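Robot Software, handout 6: Planning under partial observation
Issued 2/26/21

Reading before the lab: the Rakora planner notes, sections 1 to 3. The Gromer perception chapter can wait until May.

1. Where we left off

Last time we treated the planner as a function from a known state to a list of actions. That works for blocks on a grid. It works badly for laundry, where a garment has no fixed shape and half of it is usually hidden under something else. This week we keep the same planner and change what we feed it.

2. State for the carrying task

Our state has three parts: the arm joints, the pose of the basket, and a list of garments. Each garment gets a mask, a rough centre and a confidence value. We do not try to model folds. In the Ortner code this is the ClothItem record, and you should read it before writing any of your own.

The basket is the easy part. It is rigid, so one pose covers all of it, and the two hands can be planned as a pair with a fixed distance between them. Set the approach points on either side first, then solve each arm separately, then check the pair for collision.
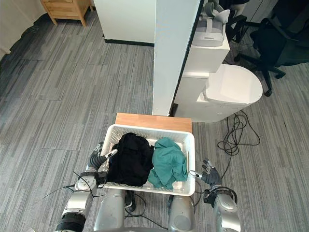 Fig. 1. Basket with two garments, one hand at each side.

Segmentation by colour will split the black and teal items in Fig. 1 without much trouble. It will not tell you where the black one ends underneath. Keep the hidden part as unknown - do not fill it in with a guess, as the planner will treat the guess as fact.

3. Perception settings

Restel, our logging tool, stores the masks next to the joint readings. The practice log has 556 frames, of which 104 are labelled by hand. Use the labelled ones for testing only. With the default settings the segmenter should score 87 per cent on them; if you get much less, check that the image and joint timestamps line up.

4. Preconditions for loading

Each action has a list of conditions that must hold before it may start. For LOAD these are: garment in gripper, door open, path to drum clear. The first can be read from finger position and the camera together. The other two come from the camera alone.
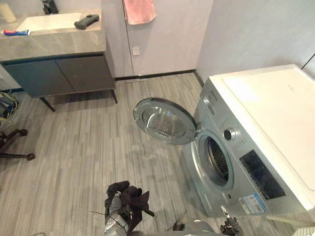

Path checking is where most student solutions fail. A common mistake is to store the door as a yes or no value and then forget that an open door is also an obstacle. On the washer used here it swings out wide to the left over the floor, and its window is clear glass, so a depth camera may report the floor behind it instead of the door. Add the door to the collision model as a solid disc on a hinge, with its angle as part of the state. The held garment needs a volume too. Loose cloth sticks out past the gripper, so grow the box round it before you plan the move to the drum.

5. Exercises

a) Write the preconditions and effects for OPEN_DOOR, LOAD and CLOSE_DOOR.
b) Change the collision model so that the door angle is read from the state.
c) Run your planner on the practice log and list the frames where it refuses to start LOAD. Say which condition failed in each.

Hand in the code and one page of notes.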